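### 3.2 Work surfaces in rental kitchens

Households in the Vurnotley survey were asked where they prepared food, sorted mail and did paid work. Of the 415 households that replied, 200 used a single table for all three. Tapia's earlier study in Lurby found the same habit in older flats, where the kitchen bench was too short to be of much use.

Tenants favoured pale, plain tops. Several said a light colour made a small room feel bigger, while others had simply kept what the landlord left behind. Marks and crumbs were the usual complaint. Figure 4 shows a flat white tabletop.
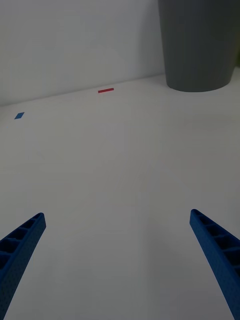
**Figure 4.** White tabletop.

### 3.3 Storage and clearing away

Clearing the table between uses took up more of the evening than we had expected. In Mekley, 23 households kept a diary through January, and most recorded moving papers or laptops before the evening meal. Those with a cupboard within arm's reach of the table cleared it more often. Renters in the Van Dusen blocks, which have no built-in cupboards, tended to stack things on a spare chair or the floor.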